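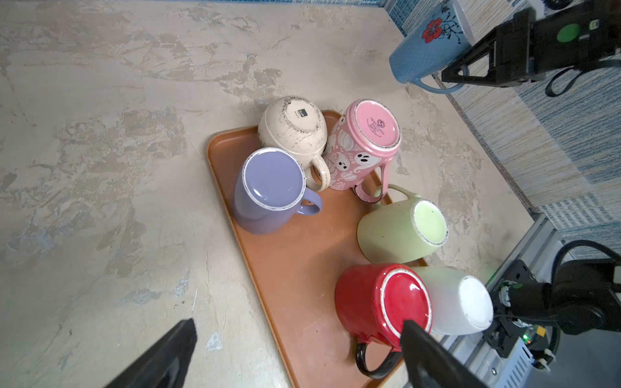 양팔 셀 머그 정리 작업: 핸드오버 구간 타임아웃 및 완료 판정 오류

접수일: 2020년 4월 18일
접수 경로: Toivonen 현장 담당
대상: Trovon 양팔 셀, Brorero 작업 관리자
분류: 동작 / 파지 / 상태 판정
우선순위: 3
상태: 고객 확인 대기

증상

트레이의 머그를 한쪽 팔이 집어 다른 쪽 팔로 넘기고, 방향을 바꾼 뒤 내려놓는 작업에서 핸드오버 단계가 끝나지 않음. 두 그리퍼가 머그를 함께 잡은 채 3000 ms가 지나면 Brorero가 HANDOVER_TIMEOUT을 기록함. 재시도가 모두 소진되면 셀이 정지하고 작업자 호출이 뜸.
별도로, 일부 회차에서는 머그가 목표와 다른 방향으로 놓였는데도 로그에 DONE이 남음. 고객은 이 두 번째 증상을 더 심각하게 보고 있음. 정지는 현장에서 바로 알 수 있지만 잘못된 DONE은 다음 공정까지 그대로 넘어감.

고객 요청 사항

Toivonen 측은 이 셀을 사내 탕비실의 식기 정리에 투입할 수 있는지 판단하려고 함. 요구 조건은 사람이 트레이에 머그를 아무렇게나 올려 두어도 정리가 끝나는 것. 모양과 색이 섞여 있어도 되고, 뒤집힌 것과 바로 선 것이 섞여 있어도 된다는 조건임. 작업 속도는 요구 사항에 없음.

환경

팔 2대, 전면 리니어 트랙에 장착. 손목마다 카메라 모듈 부착.
작업물: 손잡이가 있는 머그. 무늬와 유약 상태가 제각각임.
트레이: 주황빛이 도는 갈색, 모서리가 둥글고 테두리가 조금 올라옴.
그리퍼: 검은색 평행 그리퍼.
파지 라이브러리: Sostix 기본 세트, 현장 수정 없음.

재현 절차

1. 트레이에 머그를 붙여서 배치한다. 손잡이 방향은 맞추지 않는다.
2. Brorero에서 정리 작업을 시작하고 목표 방향을 지정한다.
3. 머그 몸통을 집은 팔이 핸드오버 위치로 이동하는지 확인한다.
4. 받는 쪽 팔의 접근 각도와 두 그리퍼의 폭 값을 기록한다.
5. 타임아웃이 발생하면 수동으로 열지 말고 로그부터 저장한다.

손잡이 방향을 모두 맞춰 배치한 조건에서는 재현되지 않음. 시연용 배치로 시험하면 문제가 숨으므로 주의할 것.

로그 발췌

GRASP_OK arm=R
MOVE_TO_HANDOVER arm=R
APPROACH arm=L
CONTACT arm=L
WAIT_RELEASE limit=3000
HANDOVER_TIMEOUT retry=1
HANDOVER_TIMEOUT retry=2
HANDOVER_TIMEOUT retry=3
HANDOVER_TIMEOUT retry=4
STOP reason=OPERATOR_REQUIRED

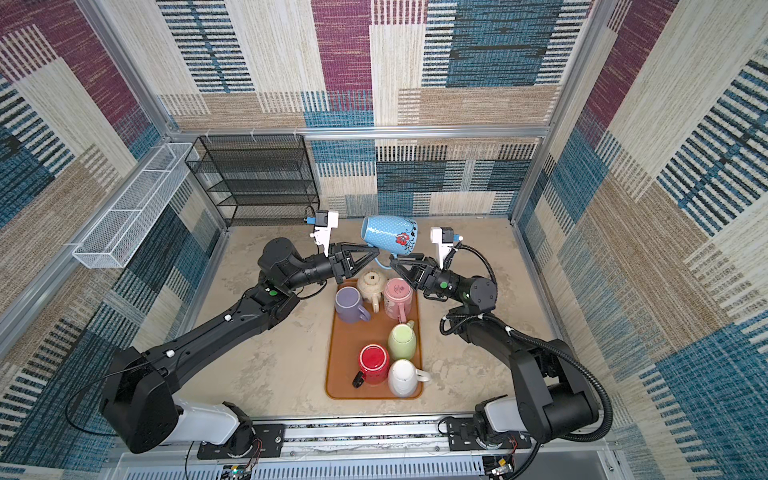

하늘색 머그를 옆으로 기울여 든 핸드오버 자세. 입구는 왼쪽, 손잡이는 트레이 쪽.

분석 1: 릴리스 조건

주는 쪽 팔은 받는 쪽 그리퍼의 폭 값이 안정되어야 손가락을 연다. 머그를 기울여 든 자세에서는 두 그리퍼의 힘이 서로 반대로 걸려 폭 값이 계속 흔들린다. 안정 조건이 성립하지 않으니 릴리스 명령도 나가지 않는다. 대기 시간을 늘려 시험했으나 결과는 같았음. 타임아웃 값은 원인이 아니므로 원래대로 되돌림.

분석 2: 손잡이

Sostix 기본 세트는 머그를 손잡이 없는 원통으로 취급함. 손잡이가 접근 경로에 들어오면 손가락이 몸통에 닿기 전에 손잡이에 먼저 닿고, Brorero는 이를 정상 접촉으로 처리함. CONTACT가 찍혔다고 해서 몸통을 잡았다는 보장은 없음.
트레이 위에서도 같은 문제가 있음. 옆 머그에 손잡이가 걸쳐 있으면 하나를 들 때 다른 하나가 따라 움직일 수 있음. 사람은 손잡이를 살짝 돌려 떼어 놓고 집는데, 현재 작업 목록에는 그런 동작이 없음.

분석 3: 바닥면과 입구의 구분

잘못된 DONE의 원인은 방향 판정에 있음. 판정기는 손목 카메라에서 원형 윤곽을 찾고 안쪽 밝기로 입구와 바닥을 구분함. 광택 있는 바닥, 로고나 글자가 찍힌 바닥, 유약이 거뭇하게 닳은 테두리에서 점수가 불안정함. 흰색 머그는 조명이 강하면 바닥면 윤곽이 거의 날아감.
한 트레이 안에 바로 선 머그와 뒤집힌 머그가 섞이면 오판정이 나중 단계에 영향을 줌. 판정기가 이미 뒤집힌 것으로 본 머그는 작업 목록에서 빠지고, 이후 다시 검사하지 않음.

분석 4: 머그가 아닌 식기

주전자처럼 뚜껑과 주둥이가 있는 식기가 트레이에 함께 놓이는 경우를 추가로 검토함. 현재 분류기에는 해당 항목이 없어 가장 비슷한 머그로 분류함. 이 상태에서 뒤집기 동작이 실행되면 뚜껑이 떨어질 수 있음. 조치 전까지 뒤집기 대상에서 수동으로 제외할 것.

조치 내역

릴리스 조건을 폭 값 단독에서 폭 값과 손목 토크의 조합으로 변경.
핸드오버 자세를 수정해 손잡이가 아래로 가도록 회전 범위를 제한. 받는 쪽 팔은 손잡이 반대편에서만 접근.
완료 판정에 재촬영 단계 추가. 내려놓은 뒤 팔을 빼고 다시 판정하며, 두 결과가 다르면 DONE 대신 UNSURE를 기록.
분류 점수가 낮은 식기는 건드리지 않고 작업자에게 넘김.
조명 밝기 한 단계 하향. 흰색 머그 윤곽 검출이 나아졌으나 어두운 무늬의 머그는 재확인 필요.

고객 회신

변경 설정으로 시험함. 핸드오버 정지는 줄었으나 UNSURE가 자주 발생하여 사람이 옆에 있어야 한다는 점은 이전과 다르지 않음. 탕비실에 사람 없이 둘 수 있는지 회신 요청.

지원팀 답변

무인 운용은 현재 권장하지 않음. 손잡이 방향이 정돈되어 있고 식기 종류가 고정된 조건이라면 감독하에 사용할 수 있음. 임의 배치 조건에서는 집기 자체보다 잡은 뒤의 상태 확인이 한계로 남아 있음. 식기를 선반에 올리는 동작은 이번 티켓에서 검증하지 않았으므로 가능 여부를 답할 수 없음.
UNSURE 임계값을 낮추면 호출은 줄지만 잘못된 DONE이 다시 늘어남. 임의로 조정하지 말 것.

고객 추가 질문

사람이 머그를 놓을 때 손잡이를 한쪽으로 맞추도록 안내하면 되는지 문의.

지원팀 답변

가능함. 다만 그 경우 정리 작업의 일부를 사람이 먼저 하는 셈이므로 도입 효과 계산에 해당 시간을 포함해야 함. 안내문을 붙인 조건과 붙이지 않은 조건을 나누어 기록해 주면 비교 자료로 사용하겠음.

남은 항목

손잡이를 돌려 떼어 놓는 예비 동작: Brorero 개발 목록에 등록, 목표 시점 10월.
Sostix 세트에 손잡이 포함 모델 추가: 공급 측 답변 대기.
주전자류 분류 항목: 미착수.
어두운 무늬 머그의 저조도 판정: 현장 로그 수신 후 진행.

첨부 요청: 다음 정지 발생 시 양쪽 손목 카메라 원본과 토크 로그를 압축하지 말고 이 티켓에 올려 주십시오.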